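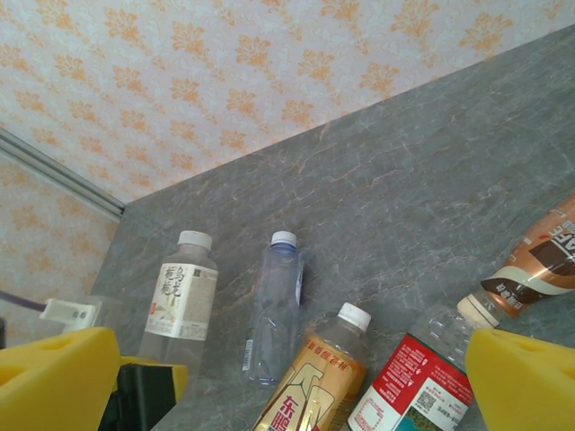

Wrist camera view, bottle task, yellow fingers open over the counter.

Teaching by hand or by remote for lying bottles?

tomek_rz
Posted 9:40 am

Hello all. I am recording demonstrations for a bottle task on a stone counter and I would like some opinions before I record more. The goal is to pick every bottle and stand it in a row along the wall. I have 228 episodes until now, all made by remote control with a leader arm. The policy is good with the standing bottles. With the lying ones it goes to the correct place, but then the fingers close across the neck at a wrong angle and the bottle rolls.

A colleague says I should stop the remote control and guide the arm directly by hand for the grasp part. Is this worth it? My arm is a Kolley with the standard two fingers.

landry_fan
Posted 10:15 am

I did both ways on a Landry arm. By hand is much better for the wrist angle, you feel immediately when the fingers are parallel to the body of the bottle or not. With a leader arm I was always a few degrees wrong and did not notice it. I would delete the lying bottle episodes and record them again by hand.

Sérgio Teixeira
Posted 10:52 am

I don't agree with deleting. When you guide by hand, your own hand and sleeve come into the wrist camera very easily, and the policy learns from pictures where a hand is present. At test time there is no hand. I lost 3 weeks with this mistake in May.

Also look at what the camera gets in your picture. The label of the red bottle is readable, but the bottle with the gold and cream label is cut by the lower border, and the brown coffee one is cut on the right side. If the operator is looking at the arm from the outside, he knows where these bottles finish. The policy with only this view does not know. So my first question is - what do you look at when you drive?

tomek_rz
Posted 11:20 am

I stand next to the table and look directly at the bottles. I have a second camera, but it is not in the training yet.

Sérgio Teixeira
Posted 11:31 am

Then this is probably your problem, more than the leader arm. Put the wrist view on a monitor and drive only from it for one afternoon. You will be slow and a bit angry, but you will start to back up and look before you grasp, and the policy can copy that. Or add the second camera to the training. Please not both in the same day, or you will not know which one helped.

landry_fan
Posted 12:05 pm

You can guide by hand and keep your hand out of the view. Hold the arm at the elbow and before the wrist joint, never at the gripper. Short sleeves. I checked my episodes one by one and found a hand only in 8 of them.

And driving from the wrist view has its own problem. The clear bottle without a label around it is difficult enough with the eyes, on a small screen over veined marble I would miss the edges completely. The operator should see well, this is my opinion.

mirka_k
Posted 1:18 pm

Small thing, but I would move the white plug with the purple cable away from the counter. Or if you want it there, change its place between episodes. My policy on the Grikov setup used a cable as a landmark and went crazy when I cleaned the table.

For the lying bottles: grasp the body and not the neck. On the neck any small error makes it turn.

tomek_rz
Posted 2:47 pm

Thank you, the cable I did not think about. I will take it away for half of the episodes. About the body, the fingers open enough for the empty bottle, for the thicker ones I must measure.

Plan for now: keep the old episodes, record a new group from the wrist view only, grasp at the body. If it still rolls I try by hand, holding before the wrist like landry_fan wrote.

landry_fan
Posted 3:10 pm

OK, but record at least a few by hand for comparison. I still think you will end there.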